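Workshop notebook > Textiles > Dye log

Monday, December 6, 2021
Madder on cotton, second run: wash tests and the Hudcombe water problem

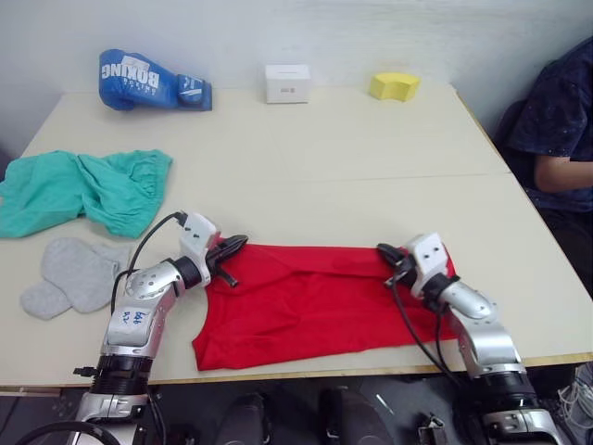

Picked up where I left off on Friday. The first run faded badly in the wash and I wanted to know if it was the mordant or the water. Filipa Antunes thinks the water. I thought the mordant, and I still half think it, but see below.

Cloth is the plain cotton from Salgado, same bolt as before. Scoured with soda ash and a bit of soap for two hours, rinsed until the water ran clear. The rinse took longer than it should have. This bolt has more size in it than the last one and I have written that on the label so we don't get caught again.

Mordant: tannin first, left overnight, then alum acetate. Weighed 557 g of dry cloth for the whole batch and cut it afterwards into strips, which was a mistake. The edges frayed in the scour last time and I had told myself to cut and hem first. Lost a fair amount of thread to the drain filter. Tiago Magalhães cleared it.

Dye bath: 300 g ground madder root from Sellix, soaked in cold water from the Saturday. Split into two pots. Pot A is tap water here at Hudcombe. Pot B is rainwater from the butt, strained twice through muslin, with a pinch of chalk added. Without the chalk it goes orange. I did try a scrap without and it was the colour of tinned soup.

Heated both slowly. I wanted to hold them at 69 degrees and not go over. Pot A behaved. Pot B went up to 79 while I was on the phone to Dindico about the late delivery, and it stayed there for some minutes before I noticed. Past 70 or so you start to get the browns out of the root, so B is not a clean comparison and I am noting that now before anybody quotes it.

Both pots off the heat after an hour, cloth left in to cool until the afternoon.

Results when dry:

A — brick red, fairly even, one pale streak where the cloth was folded against the side of the pot. Needs a bigger pot or less cloth.

B — duller, more brown in it, but the depth is better than A. Even all over.

Wash test on one strip from each, 40 degrees, our usual soap, with a piece of white cotton stitched on to catch any bleeding. A lost some colour and left a pink mark on the white. B barely marked the white at all. That is the opposite of what I would have guessed. Filipa says it's the iron in our tap water and that we should get it tested. I don't see how iron would give more bleeding. It ought to darken the colour and A is the brighter of the two. My guess is that A just didn't get enough heat to take up properly and what washed out was loose dye sitting on the surface.

So the test has to be done again, with both pots held at the same temperature and somebody standing over them. Tiago has a spare thermometer with an alarm and will bring it in.

Light test started on the south window. Strips from A and B half covered with card, next to the one left from May. The May strip has gone quite pink on the open side. Will check in a fortnight.

To do:
Hem the strips before scouring.
Ring Dindico again about the alum. We have enough for one more batch and no more.
Ask Sellix if the root in the new sack is from the same harvest — it smells different and grinds finer.
Empty pot A. The leftover bath in pot B can be kept for a pale pink, there's plenty in it yet.
Find the lid for the rainwater butt. Leaves in it again.

3 comments | 2 shares

Contact the workshop | © 2021 Hudcombe Dye Workshop | Back to top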